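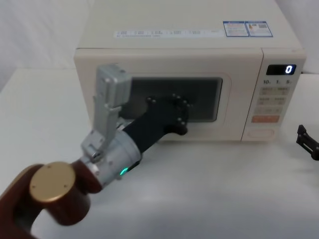 件名: Re: [trail-ml] グダドソープ周回の下見、春の本番をどうするか
差出人: フローラ・モンクリーフ
日付: 2019年2月26日

フローラです。返事おそくなってすみません。出先で書いてるので乱文ご容赦。あとで読み返す時間もないと思う。

ロスさんのメール、引用しながら答えます。長いので関係ないところは切りました。

Ross Pringle さん:
> みなさま
> プリングルです。1月の下見の報告と、本番に向けて決めたいことをまとめて流します。
> 下見はアーチーと私の二人だけ。グダドソープの駅から右回りで入り、貯水池の北側を上がって、
> スコサンス小屋で泊まり、翌日に尾根を抜けて村に戻りました。天気は初日が曇り、
> 翌日は朝だけみぞれ。風は終始西寄りでした。

下見おつかれさまでした。みぞれの尾根、想像しただけで指が痛い。

> 獲得標高は私のGPSで合計2805m。アーチーのは少し違う数字が出ていますが、
> 気圧が動いた日だったので私のほうも信用しすぎないでください。

これ、前に回覧された案だともっと楽なコースに読めたんですよね。2805mを2日で割るにしても、荷物つきだとかなりきついです。カトリオーナも同じことを言ってました。参加を迷ってる人には先にこの数字を見せたほうがいい。募集文の一番上に書きましょう。下のほうに小さく書くと読まないで来る人がいるので(去年の私)。

> 初日の問題は貯水池から先です。地図では林道がまっすぐ続いていますが、
> 伐採が入っていて、途中から轍が深く、押しになりました。
> 重機の通ったあとが凍っているうちはまだ乗れますが、春は泥だと思います。

ここが一番気になってます。伐採、いつまでかわかりますか? 入口に掲示があったかどうかだけでも。もし作業が春まで続くなら、そもそも通っていいのかという話になるので。押せば行けるとかじゃなくて、作業中は入らない。これは前提にしたい。

で、代案。貯水池の南側の道。ブレアさんが何年か前に逆向きで走ってるはずです。ブレアさん、見てたら教えてください。覚えてるのは、堰堤のわきから石垣沿いに上がって、羊の柵がいくつもあって、そのたび自転車を降りる。景色は北側よりいい。ただ途中に沢を渡るところがあって、橋がどうなってるか不明。橋がなければ雪解けの時期は渡らないほうがいいので、北がだめで南もだめなら初日は車道です。車道は退屈だけど、路肩が広いので怖くはない。

車道案だと登りも減ります。ほぼ1000m減るはず、地図で線を引いただけなのでちゃんと測ってません。あとで誰か確認して。

> 小屋について。スコサンス小屋は管理のやり方が変わって、予約が要ります。
> 寝台は5人分。それより多い場合は外にテントになりますが、
> 小屋の前の草地は水はけが悪いです。アーチーのテントは朝には池でした。

アーチーお気の毒。。

寝台が5人分ということは、いま手をあげてる人でもう埋まってます。テント組を出すか、日程を分けるか。私は分けるほうに一票。理由は草地のことだけじゃなくて、あの小屋は土間がせまくて、ぬれた人がいっぺんに入るとストーブの前が取り合いになるから。自転車を中に入れたがる人もいるし。軒下でいいです、軒下で。鍵をかける習慣の人は長いワイヤーを持ってきてください。柱が太くてU字のやつは回らない。

分ける場合の案:

先発: ロス、アーチー、ブレア、あと体力に自信のある人
後発: 私、カトリオーナ、初めての人

同じ日に駅を出て、先発は小屋泊、後発は村の宿に泊まって翌日に尾根だけ逆から登る。峠で落ち合って昼、いっしょに下る。これなら後発の荷物は宿に置いていけるので、だいぶ軽い。尾根は軽いほうが絶対楽しいです。階段状の岩のところ、荷物があると腰が引けて、腰が引けると前輪が逃げて、私はそれで前に落ちました。

宿は私が電話します。前に泊まったところは自転車を洗う水道を貸してくれたんですが、冬のあいだは外の水栓を止めてると言ってた気がする。春ならたぶん大丈夫、でも聞いておきます。

> 前金の件。小屋の予約に前金が必要なので、ひとり1000円を先に集めたいです。
> 振込先は別便で送ります。

了解です。ただし、日程分けるなら後発は小屋の前金いらないですよね? 先に人を割り振ってから集めませんか。返金の手間のほうが大きい。去年それで私の手元に誰のかわからないお金が残って、結局みんなでスコーンを食べました。おいしかったけど、ああいうのはもうやめよう。

> タイヤについて。下見は二人とも太めで行きました。
> 尾根の下りに尖った石が多く、アーチーが横を切りました。
> シーラントはディレルを使っていたが、あの裂け方では止まりませんでした。

ディレル、私も使ってます。小さい穴はちゃんとふさがる。でも横が裂けたら何を入れてても無理でしょう。タイヤブート(当て布でもいい、私は古いタイヤを切ったやつ)とチューブは全員必携にしましょう。チューブレスの人ほどチューブを持ってない問題。しかもバルブがかたくて抜けない問題。出る前に家で一回、手でゆるめておくこと。現地で工具さがして凍えるのはつらいです。

あと空気圧。荷物つきの人は普段より少し高め。ただし高すぎると尾根で跳ねる。数字は体重とタイヤで違うのでここには書きません。家の近所の段差で試してきてください。

> レンタルの自転車を希望の方がいましたが、
> ブキャナンに聞いたところ、春の分は早めに押さえてほしいとのことです。

ブキャナン、駅前の店ですよね。借りる人は身長とペダルの希望を書いて私に返信ください。MLに流すと恥ずかしい人は個別で。前に借りたときはブレーキの左右が私の自転車と逆で、最初の下りで後ろをかけたつもりが前がかかって、声が出ました。店の人に言えば入れ替えてくれるけど、油圧だとすぐには無理と言われたので、予約のときに伝えるのが大事です。カトリオーナが借りる予定。これは確定。

それと荷物用のバッグ。借りた自転車にフレームバッグが合うかどうかは行ってみないとわかりません。合わない前提で、背中に背負える小さいのも持ってきたほうが無難。サドルバッグはシートポストの出てる長さによってはタイヤに擦ります。背の低い人(私だ)は特に。擦ると半日でバッグに穴があく。中の着替えに泥。経験者は語る。

> 食事は各自でいいと思いますが、小屋に調理場はありません。
> 燃料も置いてないので、火器は持参になります。

各自でいいです。ただ火器は人数分いらないので、先発で誰が持つか決めて下さい。アーチーの大きいバーナーは風に弱いから、風よけも。それから水。小屋の横の沢は飲めるけど煮沸が前提で、上に羊がいるので。浄水器を過信しないこと。冬に凍らせた浄水器はフィルターがだめになってる可能性があるから、古いのを持ってくる人は買い替えを検討してください。

行動食は多めに。村の売店は早く閉まります。閉まるのが早いというか、開いてない日がある。前回は窓ガラス越しにパンを見ただけで終わりました。駅で買っておくのが確実。

> 参加条件をどうするか。初めての方も歓迎したいのですが、
> 尾根で引き返すのは難しいので、ある程度の線引きは必要と思います。

線引き、賛成。でも「中級以上」みたいな書き方はやめたいです。みんな自分が中級だと思ってるか、誰も思ってないかのどちらかなので。具体的に書きましょう。たたき台:

・荷物をつけて一日じゅう走ったことがある(舗装でもいい)
・パンク修理を自分でできる
・自転車をかついで階段を上がれる
・明るいうちに着けなければ引き返すという判断にしたがえる
・雨具の上下を持ってる。上だけは不可

最後のは本当にお願いします。去年、上だけの人がいて、後半ずっと震えてました。本人も「次は絶対買う」と言ってたけど、買ったかな。買いましたか?

かつぎの件は、柵のところで助け合えばいいという意見もあると思います。いいんですけど、毎回となると時間がかかるので、基本は自分で、ということで。

> 緊急時の連絡は、谷の中では携帯が入りません。
> 峠の手前で少し入りました。

これ大事。会社によって入る場所が違うかもしれないので、下見の二人はどこの回線だったか教えてください。先発と後発に分かれるなら、落ち合う時刻を過ぎたらどうするかを紙に書いて両方が持つ。電話がつながる前提の計画にしない。後発が峠に先に着いた場合、風のある日にあそこで待つのはきつい。石積みの陰まで下がって待つ、それでも来なければ後発は来た道を下りる、宿から小屋の管理の人に電話。これでどうでしょう。異論あれば。

紙の地図も各班で持ってください。GPSの電池は寒いと早いです。春でも上は寒い。ロスさんのGPSのログ、軌跡ファイルで共有してもらえますか。できれば押したところに印をつけて。あのへん地図の道と実際の道がけっこうずれてて、とくに貯水池を過ぎて石の門みたいなところから先。前に行ったとき、地図どおりに行ったら農家の庭に出て、犬に吠えられて、おじいさんにお茶をもらいました。いい人だったけど毎回そうとは限らないので。

門といえば、開いてた門は開けたまま、閉まってた門は閉める。募集文にも書いてください。子羊の時期です。犬づれの参加はなし。これは小屋の決まりがどうとかの前に、うちのほうで決めておきたい。走ってるときも、羊が道にいたら降りて歩く。走って追い立てる形になるのがいちばんまずいです。この道を走らせてもらえてるのは地元の人が大目に見てくれてるからなので、嫌がられたら来年はないと思ってます。

泥の日の話も。前日まで大雨だったら尾根はやめませんか。乗る側がつらいのもあるけど、轍ができて道が傷むので。歩く人から苦情が来たと聞いてます(誰から聞いたかは忘れた)。その場合は村から谷の道を往復する短いのに切り替え。これもブレアさんが詳しいはず。ブレアさん頼みばかりですみません。

交通。駅まで電車で来る人、自転車の枠は予約が必要な列車と不要な列車があります。直前だと埋まるので、日程が決まったらすぐ取って。車の人は村の教会の横には停めないでください。前に注意されました。貯水池の駐車場は夜に門が閉まるので、小屋泊の人は使えないです。ブキャナンの裏に停めさせてもらえるか、レンタルの電話のついでに聞いておきます。

以上、決めたいこと:

先発後発に分けるか(私は賛成)
初日の道、北か南か車道か(伐採の情報しだい)
前金は割り振りのあと
火器の担当
大雨のときの切り替え

返信はMLあてで。個別に来ると私がまとめるのを忘れるので。ただしレンタルの身長の件だけは個別でもよいです。

ロスさん、伐採の掲示と回線のこと、お願いします。アーチーさんは切れたタイヤの写真があったら見たいです。どのへんの石で切ったのかも。私の前のタイヤも同じあたりでやられてるかもしれない。あと、テントは乾いた?

ブレアさんは南側の橋の件。何年前の話でもいいので、覚えてることを全部書いてください。

カトリオーナは私が直接聞くのでいいです。いま隣で荷物をつめてて、輪行袋がないと騒いでる。たぶん私の車の中。

電車の時間なのでこのへんで。誤字あったらそのまま読んでくださいい。

フローラ・モンクリーフ

追伸
前のメールで小屋の毛布が使えると書いたけど、訂正。毛布はもう置いてないそうです。寝袋とマットは持参で。マットなしだと板の上に直接なので、背中が痛くて寝られません。穴があいてる空気マットの人は今のうちに直すか、折りたたみのにして下さい。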